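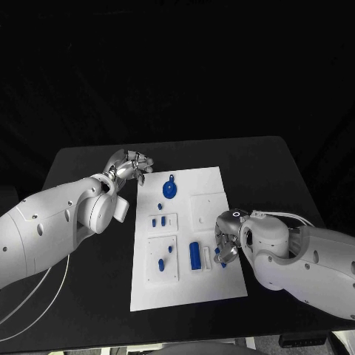
## How a book series is made

A series is a set of books that belong together. Most share the same characters, the same place, or both. Each book has its own story, with a beginning and an end, and a larger story may run through all of them.

Margaux Millet writes the Verthorpe books, which are set in a river town in the Old West. There are 7 so far. The first has 331 pages and the longest has 443.

### Keeping track

A writer of a series keeps a file called a series bible. It lists every person, horse, street and shop, with the page where each first appears. The Verthorpe bible has 1,557 entries. If a sheriff has green eyes in book one, the bible stops him having brown eyes in book four.
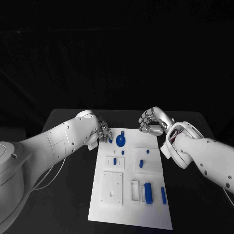 Entries are kept in alphabetical order. A typical one reads: "Nindbridge. Town, two days' ride north. Has a bank and no doctor. Book 2, chapter 3."

### Who does what

- The **author** writes the story.
- The **editor** reads it and marks parts that are unclear or too long.
- The **copy-editor** checks spelling, and checks facts against the bible.
- The **publisher** pays for printing and sends books to shops. The publisher of these books is Maillard.

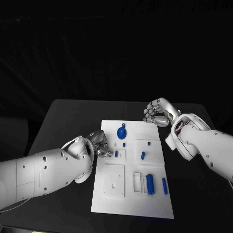 *Two robot arms over a white board with blue parts.*

### Reading order

Publication order is the order in which the books came out. Story order is the order in which the events happen. These can differ. The fifth Verthorpe book, *Tuvilham*, is set before the first one. A book like this is called a prequel.
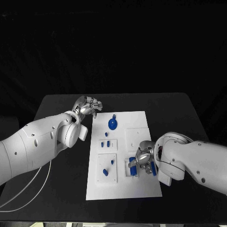 Libraries usually shelve a series by author, then by number. The number is often printed on the spine. If there is no number, look for a list near the front headed "Also by this author".

### Words to know

**Spine:** the narrow edge of a book that faces out on a shelf.

**Sequel:** a book that carries on from an earlier one.

**Prequel:** a book written later but set earlier.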